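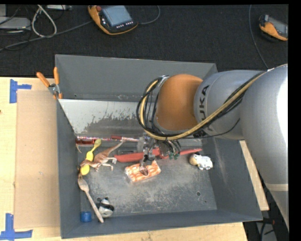

Fork, spoon, panda, dinosaur. Bin picking on the KUKA with the Jurkex kit, Saturday.

Okay friends, I promised a proper write-up of the Jurkex picking kit, and I've put it off long enough, so grab a coffee! (1/6)

You get the gripper software, a calibration routine and a year of phone support from Cullinane. Setup took us 2 afternoons, and one of those was me hunting for a network setting that was on page 12 of the manual the whole time. (2/6)

What I love: it doesn't need a model of every object. Rami Srour kept bringing me things out of his kids' toy box and I just kept dropping them in. We logged 1059 picks in April and I enjoyed watching nearly all of them. (3/6)

What I don't love so much is thin, flat stuff. Cutlery lying right on the floor of a bin is slow going, with plenty of second tries, and shiny wrapping seems to confuse it too. Cullinane says an update is coming and I do believe them, they've been lovely on the phone. (4/6)

The license is 120 a month per arm, which felt steep to me until Marcela Ďurica reminded me what we were paying for the old one, bless her. (5/6)

Would I renew? Yes, for mixed bins. If all you pick is boxes, you can get by with something simpler. Ask me anything, I'm around all evening! (6/6)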